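The Counter Comes Last

Ghazala Farooqui bought the house for the kitchen, then spent the first winter hating it. Too dark. Drawers that stuck. A window over the sink facing the neighbor's fence. She had a binder – tabs, swatches, the whole thing – and a quote for $1,764 just to haul the old cabinets away.

She never called them back.

What she did instead, and what a lot of people in Bosden seem to be doing this year, was slow down. Live in it. Cook in it. Find out where the onions want to be. By February she'd crossed out half the binder.

"I was going to knock out a wall," she says. "For what? A better view of the couch."

Khang Trịnh has been fitting kitchens for 6 years, first for a big outfit, now on his own out of a garage on the Pliltar road. He asks every client to wait 4 months before they sign anything. Some walk. Most come back with a shorter list. A shelf by the stove. One deep drawer. Better light, always better light.

The old way, he says, people start with a finish they fell for in a showroom and build the room backward from it. Then they find out the fridge door hits the island. He has seen it more then once.

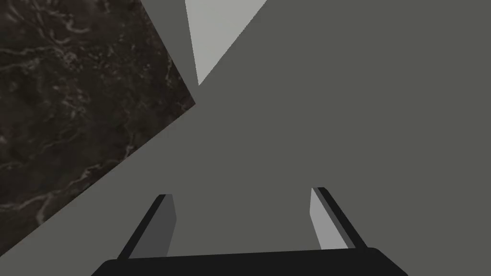 Stone is where the arguing starts. Ask a couple about cabinets and they shrug, ask about the counter and you're there till dinner. Light or dark, busy or plain, the stuff your mother had or anything but. Dark marble has its fans again, the brown-black kind with thin pale veins wandering all over it, and next to a flat plain gray it does look like something. Trịnh likes it fine. He also tells people to put a cut lemon on a sample and go to bed. Marble etches. If the mark in the morning makes you want to cry, pick something else.

Farooqui did the lemon test. Cried a little, she says, laughing. Went with butcher block on one side and left the old laminate on the other, where the kids do homework.

Zubaida Rind, two streets over, went the opposite way – full stone, every inch, and she loves the stains. Her grandmother's rolling pin lives out on it. "It's a kitchen. Somebody made soup here."

Her one regret is the outlets. Not enough, wrong wall. She runs a cord from the hallway for the mixer, and her husband trips on it most mornings around seven. They'll get to it, she says. Electrician is booked untill spring.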